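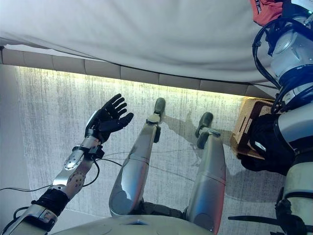
Search talks, notes, people
Go

Smooth sheets and other promises
Speaker notes, Natalia Ventura
Gostgate housekeeping day, 19th August
4 min read

Start without the slide title. Ask who irons flat sheets at home. Wait. Then ask who has told a new starter that a sheet must be ironed. Expect more hands the second time, and leave it there for a moment.

I've been asked to speak about creases, and I should say early that I'm not convinced by most of what gets taught about them. I trained at Gekness, where we were told a guest sees the bed first and judges the whole room on it. Maybe. I asked where that came from and was handed a laminated card. The card had no source on it either.

Lauri Leinonen's survey. He got 545 guest comment cards out of the Bautista motels, collected up to the end of March. Creased linen does get a mention. So do hair, noise, the kettle and the doona being too hot. Don't read out the ranking, as the cards weren't coded the same way at every site and Lauri would be the first to say so. My point is only that people quote this survey as proof that creases lose you bookings, and it doesn't ask about bookings.

(Pause for water. Somebody will bring up hotel corners. Park it until questions.)

Next slide. Leave it up while you talk about soft folds and sharp ones.
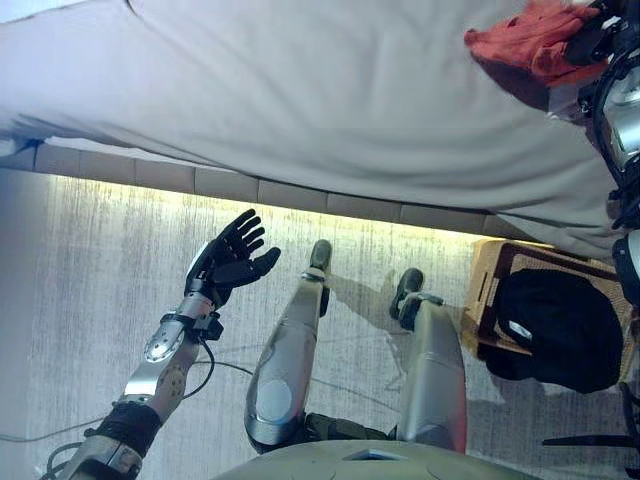 Broad soft folds in the pale sheet, red-orange cloth bunched on top.

Ask the room: would you send this back? I wouldn't send the sheet back. Big soft folds like those, running on the diagonal, tell me how the fabric is lying. Take hold of opposite sides, lift, let some air under, lower it. If a line is still there after that, then we can have a talk about pressing. Most of the training I've sat through skips straight to pressing.

Point out the light as well. There's a warm glow low down, along the bottom of the panels and onto the carpet. Low light is lovely on carpet and useless for checking linen. If you inspect, do it with the curtains open and the main light on, and stand where the guest will stand. I have seen a supervisor crouch at mattress height with a phone torch looking for wrinkles. Any fabric on earth will fail that test.

The orange cloth. My real complaint is about this one. In every room I inspect there's a thing left on top of another thing, and the person doing the room has stopped seeing it. You can have the flattest sheet in the state and a bunched cloth in a strong colour is what the eye goes to. Pick it up before you touch the sheet. Decide where it goes. If it has no home, ask why it's in the room at all. I remain doubtful about throws, runners and decorative anything, and I know Felier sells them, and I know Felier has paid for morning tea. Thank you for the scones.

(If the Felier rep is in the room, nod and keep going.)

Two claims to knock about a bit:

"You can feel quality between finger and thumb." You can feel a bit of cloth between finger and thumb. You can't feel how it washes. When Felier brought samples to Gekness we had people pinch them and rank them, and they ranked them differently after lunch. I wouldn't put money on the pinch test and I'd like to hear from anyone who would.

"Pick up from the middle, it's quicker." Next slide. 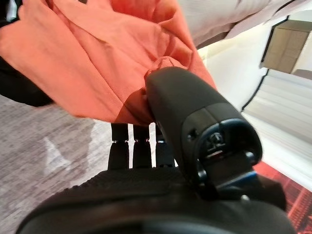
Orange cloth gathered in a pinch, with small wrinkles spreading from it.

Look at where the wrinkles start. They come out from the pinch, all the little ones, while the rest of the cloth hangs in bigger, softer folds. Take hold of fabric in one tight spot and you get that. It may be fine for a cloth on its way to the hamper. For anything you mean to fold or lay out, find a hem and travel along it to a corner. Slower for the first week, I'll grant. I haven't seen a decent timing either way, and the "33 seconds saved" figure that goes around came from one person at one site with one pillowcase.

Fabric softener: skip unless asked. If asked, say I don't use it on towels and haven't made up my mind about sheets.

Room exercise if there's time. Pairs, one sheet, one coloured cloth. Cloth off first, then lift and lower the sheet, no smoothing with the forearm. Swap. Let them argue about it.

Questions. Likely ones:
– Hotel corners. Yes, if the mattress is deep enough. Guests kick them out anyway.
– Linen spray. Water in a nicer bottle, as far as I can tell.
– 100 per cent cotton or a blend. Depends on your dryer. Send them to Lauri, he's at the back table until afternoon tea.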